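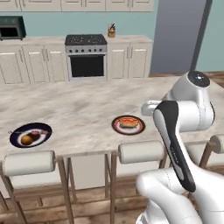
Clallstead College has completed the first stage of its sustainable campus certification, a process that took 28 months and covered purchasing, waste and energy use in residence halls. The certification is granted at four levels. Clallstead entered at the second, which requires a written purchasing policy and a yearly audit by an outside reviewer. Most of the points came from purchasing. The policy sets a minimum service life for furniture and fixtures, and it treats surfaces separately from the cabinets or frames under them. A kitchen island with a pale, gray-veined marble top and stools along the front is scored as three items under these rules: top, base and seating. Each can be repaired or replaced on its own schedule.

The separate scoring came from Ynyr Gough, who manages purchasing for the college and wrote most of the policy text. Under the older system, a damaged counter in a shared kitchen led to an order for a full unit. Records from the Lloyd residence hall showed that bases were often thrown out in working condition. "We were buying the same box over and over," Gough said. "The top was the part that wore out."

Any single order over $500 now needs a short form that states the expected life of the item, the supplier's repair terms and what will happen to the item being replaced. Orders below that amount are checked by sample twice a year.
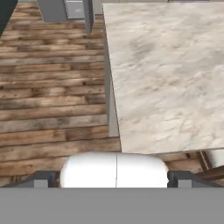 Suppliers have adapted at different speeds. Trultis, which provides shelving and seating to the college, began listing spare parts by number in October. Two smaller firms asked for more time and were given until the end of the spring term. Contracts signed before the policy took effect remain valid and do not count toward the score.

Food service was left out of the first stage. The dining halls at Clallstead are run under a joint contract with Trerurham, a two-year college that shares its loading dock and cold storage, and neither school can change the terms alone. A draft of the shared terms went to both schools on 21st March. It asks for origin records on coffee, sugar and cocoa, and sets a five percent limit on substitutions.

The outside reviewer will return at the end of the next academic year. To move up to the third level, the college must show that replaced items were reused, sold or taken apart for materials, with a record for each. Gough's office has started tagging furniture in the Lloyd hall and will move on to the library when that work is done.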